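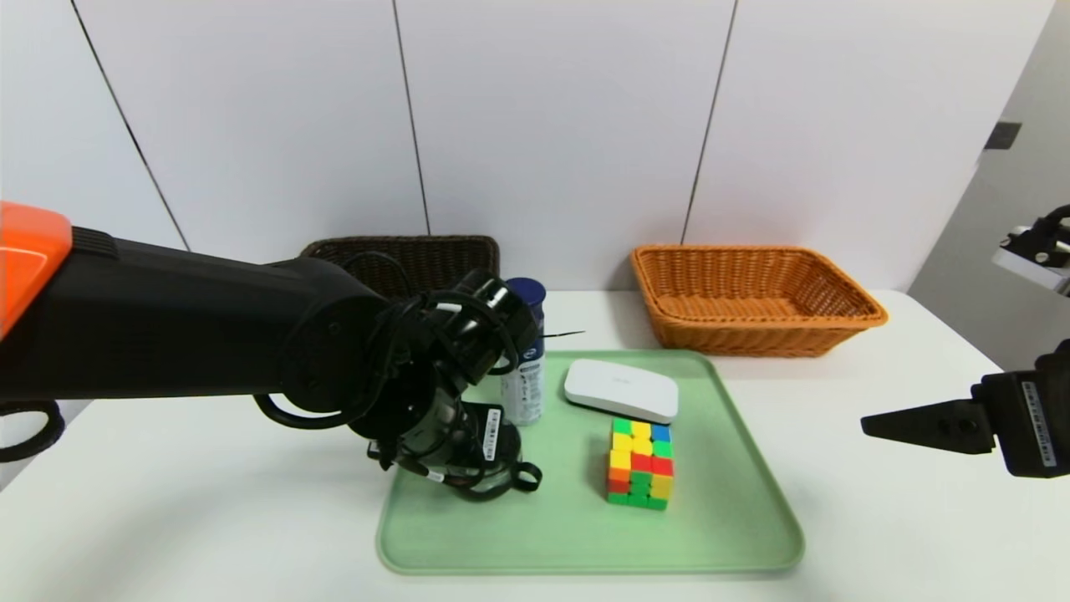
Green tray on the sorting table, baskets against the wall.

ODDS AND ENDS, THE SPRING SORT

Quick one this month, newsletter goes out tonight and I'm still typing.

The Brolby shelves are nearly done. If you dropped off a box over the winter, thank you, it's been opened. 645 items in the book so far, up from 468 when the last newsletter went out. Most of it small stuff. Puzzles, chargers, kitchen bits, a great many lids.

How we're doing it now: everything small goes on the green tray first. One tray at a time. If it doesn't fit on the tray it waits. Used to be we tipped whole boxes out on the table and then spent the evening chasing marbles, so the tray stays, even if it's slower. The raised rim is the whole point of it.

Then the two wicker baskets at the back. Dark brown is for things going to the Mundance swap room. The orange-tan one is for things that need a second look (missing a part, no idea what it is, needs a battery to find out). Please don't mix them up. Last month a perfectly good egg timer sat in the wrong basket for three weeks and somebody had already asked for it.

Puzzle cubes: we take them scrambled. You don't have to solve it before you bring it in, a few people have asked. All we want is that it turns and the stickers are on.

Spray cans stand upright, always, and go at the back of the tray with the cap on. No cap, leave it at home please. Same for anything where you can't read what it is anymore. The swap room won't put it out and we end up driving it to the Laing depot ourselves.

Plastic gadgets with no obvious purpose: tape a note on. "Router, works, no cord" is plenty. We had eight of these in one box with no notes and I gave up and put the lot in second look.

Hardware next. Bolts, washers, brackets, blocks with a bolt still in them. Leave them together! If a bolt is sitting in something, it probably belongs there, and a loose bolt in the jar is no use to anyone who needs that exact one.

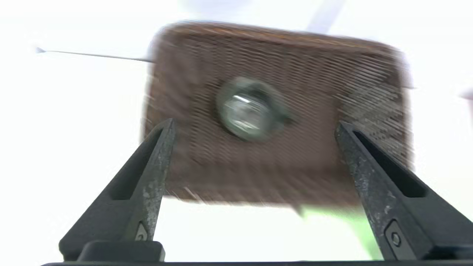
Do you want nuts and bolts sorted by size before we bring them?
Any order is fine. Put them in a closed jar or a zip bag so they don't end up all over the car, and we'll go through them at the table.

Other bits:

Labels. We're out. The order of 40 sheets from Arnen is late and they now say April. Masking tape and a marker till then, write big.

Box limit is still two per household per visit. The hall closet is full and the shelf behind the door is full too.

The book lives in the drawer under the table now, not on the windowsill. Write down what you put out, even the dull stuff. One line each is fine.

Still wanted: small screwdrivers, jars with lids that match, rubber bands, a better lamp for the sorting table. Not wanted: mugs. We have mugs.

Puzzles with the peices counted go straight out on the shelf, so if you've got an evening free and a jigsaw, you know what to do. Write the count on the lid.

Next sort is in April, date on the door once the room's confirmed.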